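5. Everyday use and cleaning of the tabletop

This section covers the white top of the Stillwood activity table. Assembly of the legs is in section 3. Leveling is in section 4 and should be finished before anything is set on the table.

5.1 Before first use

1. Peel the protective film from the top. Start at the straight side and pull slowly toward the curved edge.
2. Wipe the whole surface with a damp cloth and a drop of mild dish soap.
3. Wipe again with clean water, then dry with a soft towel.
4. Wait until the next morning before placing heavy items on the top.

Note: A slight smell from the film is normal for the first few days. Air out the room.

5.2 Checking for marks

Glossy white shows everything. Look the top over at the start of each week, and after any activity with paint, juice or markers. Stand at the curved side and look across the surface toward a window or lamp — marks that can't be seen from straight above often show up at a low angle.

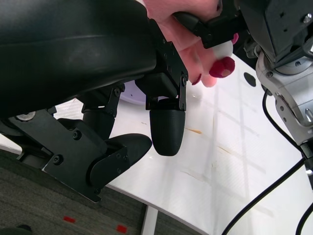 Figure 5-1. White tabletop with stains, curved edge.

Treat marks in this order. Stop as soon as the mark is gone.

1. Warm water and a soft cloth.
2. Warm water with dish soap. Leave it on for two minutes, then wipe.
3. A paste of baking soda and water, rubbed lightly with a fingertip. Do not leave the paste to dry.
4. Lerari surface cleaner, part no. 878, used as directed on the bottle.

CAUTION: Do not use scouring pads, bleach or nail polish remover. They dull the gloss and the damage can't be repaired. Dull patches are not covered by the warranty.

CAUTION: Do not mix cleaners.

Some marks from permanent marker will fade but not disappear. If the top is badly marked it can be replaced on its own. Order part no. 748 and follow section 3 in reverse to take off the old one. Two people are needed to lift it.

5.3 Setting out items

The table works well for matching games, sorting and pretend meals. Keep to a few items at a time so that each can be reached without knocking over the next one.

1. Clear and dry the top.
2. Put the plate down first, in the middle. A plate with a raised rim keeps soft toys and small pieces together.
3. Stand the mug to one side, with the handle turned toward the person who will pick it up.
4. Add any loose items, such as a small pumpkin or a ball. Leave a hand's width between them.
5. Keep everything back from the curved edge. It does not have a lip, and round items will roll off if bumped.

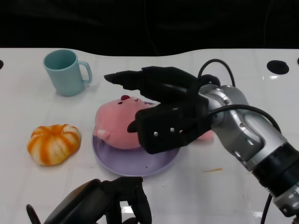

Figure 5-2. Items set out: light blue mug, striped pumpkin, pink plush toy on a lavender plate.

Notes on items:

Mugs. Plastic is preferred. Ceramic mugs may be used, but lift them to move them. An unglazed foot ring will scratch the surface if it is dragged.

Pumpkins and gourds. Real ones should be checked underneath every day and thrown out when they go soft. Juice from a rotting pumpkin leaves a yellow ring within hours. Decorative ones only need dusting.

Plush toys. Let washed toys dry all the way through before they go back on the table. Dye can transfer from damp fabric.

Plates. Shake crumbs off before stacking. A crumb caught under a plate scratches as badly as sand.

5.4 The round holes

Keep coins, beads and crayons away from the round holes in the top. When wiping near a hole, wring the cloth out well and wipe away from the opening so that water doesn't run down inside. Dry the cut edge afterward with a corner of the towel.

5.5 Putting things away

1. Take soft toys off first and put them in their bin.
2. Rinse mugs and plates and leave them to dry on a rack, not on the table.
3. Wipe the top, including the underside of the curved edge, where sticky fingers tend to go.
4. Check the floor below. On carpet, vacuum before moving the table — the feet will press crumbs into the pile.

Do not store the table in an unheated garage between December and spring. Cold followed by sudden warmth can lift the surface at the holes.

For loose legs or wobble, go back to section 4. For spare feet, see the parts list on page 16.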